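Skip to content
Home Contents Chapters Glossary Instructor Resources Index
Search this book Go

Chapter 5
Wound Closure and the Healing of Skin

January 19, 2021
19 shares 5 comments

5.1 Why wounds are closed

A cut in the skin will usually heal without help. Closing it by hand changes the time this takes, the amount of new tissue the body must make, and the width of the scar that remains. When the two edges of a clean cut are held together, the gap between them is small, and cells from the surface layer can cross it within a day or two. When the edges are left apart, the space must first fill from below, and the surface cells must then travel over the new tissue to cover it.

Three terms are used for these cases throughout the book. Healing by first intention refers to a wound whose edges are brought together soon after injury. Healing by second intention refers to a wound left open to fill on its own. Delayed closure, also called third intention, refers to a wound that is left open for several days, checked for infection, and then closed. The choice depends on how the wound was made, how long it has been open, how much tissue has been lost, and how likely it is that the wound carries bacteria or dirt.

This chapter deals mainly with first intention. Second intention is treated in the next chapter, together with dressings.

5.2 The layers involved

Skin has two main layers. The epidermis is thin, has no blood vessels, and is renewed from its base. The dermis lies under it and holds most of the collagen, along with blood vessels, nerves, hair roots, and glands. Under the dermis is a layer of fat and loose tissue that allows the skin to slide over the muscle.

The strength of a closed wound comes from the dermis. A stitch that passes only through the epidermis will tear out under a light load. A stitch that passes only through fat holds poorly as well – fat has little collagen and gives way under the thread. For this reason the path of the needle is described by depth as well as by distance from the wound edge. In a simple stitch, the needle should enter and leave at equal distances from the cut and should travel at the same depth on both sides. If one side is taken deeper than the other, the edges will meet with a step between them, and the step will show in the scar.
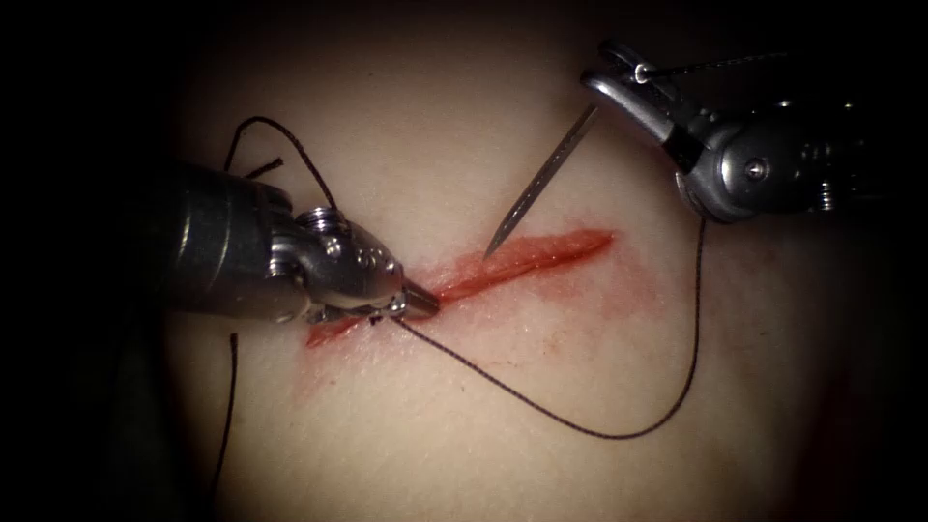 The edges should also be turned slightly outward when the stitch is tied. This is called eversion. A fresh scar tends to flatten and sink as it matures, and a wound closed exactly level may end as a shallow groove. Eversion is produced by the path of the needle: it enters at a right angle to the surface, so that the loop of thread is as wide at the bottom as at the top, or slightly wider. Pulling the knot tighter does not produce the same effect. A tight knot presses on the tissue inside the loop and reduces its blood flow.

5.3 Tension

Skin is under tension at rest. The direction of this tension varies over the body and can be mapped as a set of lines. A cut that runs along these lines gapes little. A cut that runs across them gapes more, needs more force to close, and tends to leave a wider scar. Where the surgeon is free to choose the direction of a cut, it is usually placed along the lines or in a natural crease.

The force needed to bring the edges together should be carried by the deep stitches as far as possible. The surface stitches then serve only to align the epidermis. In a short, shallow cut the deep stitches may be left out.

Table 5.2, at the end of the chapter, lists closing forces from the Plondden bench series, in which 257 test cuts were closed in pads of graded stiffness. The values apply to the pads only. They are included to show how force changes with the length and direction of a cut, and they should not be read as values for living skin.

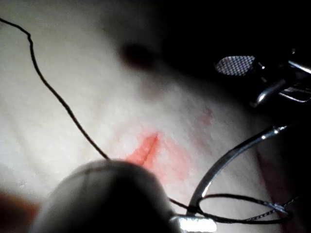 Figure 5.1 A short incision, widest at one end and tapering to a point at the other.

The shape of the opening is worth noting before any stitch is placed. A gap that is widest at its middle can be closed by halves: the first stitch goes at the center, the next two at the centers of the remaining halves, and so on. This method shares any difference in length between the two edges along the whole wound. If stitching instead begins at one end and the edges differ in length, the extra tissue collects at the other end and forms a raised fold, known as a dog ear. A gap that is widest near one end calls for closer attention to that end, where the force on each stitch will be highest.

5.4 Stages of healing

Healing is described in stages, although the stages overlap and have no sharp limits.

Bleeding control. Vessels narrow, platelets gather, and a clot forms. The clot fills the gap and serves as a first framework for the cells that follow.

Inflammation. White cells enter the wound and remove bacteria and dead tissue. Redness, warmth, and mild swelling during the first days are part of this stage and do not by themselves show infection.

Growth. Fibroblasts enter and lay down new collagen, and small vessels grow in from the margins. In an open wound the result is granulation tissue, which is pink to red, moist, and grainy.

Remodeling. Collagen is broken down and replaced in a more ordered form. This stage continues for a year or longer. The scar grows paler and stronger, but it does not regain the full strength of uninjured skin.

The timing of stitch removal follows from these stages. The wound is weak during the first week, and stitches removed too early may allow it to open. Stitches left too long leave marks, as the epidermis grows down along the thread. Stitches in the face are therefore removed sooner than those over a joint.

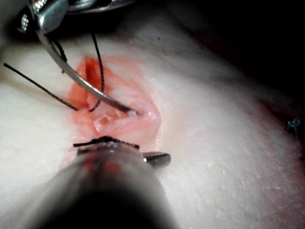
5.5 Materials

Thread is classed by three properties: whether the body absorbs it, whether it is a single strand or braided, and its thickness. Braided thread is easier to handle and holds a knot well, but the spaces between its strands can shelter bacteria. Single-strand thread passes through tissue with less drag and needs more throws to make a secure knot.

The laboratory exercises use two sample threads, listed in the course kit as Brivis (braided) and Prokness (single strand). The loading frame used in Exercise 5 is the Tavares bench model. Students should record the thread, the number of throws, and the load at which the knot slips or the thread breaks.

Previous Next Contents
2250 views Share Print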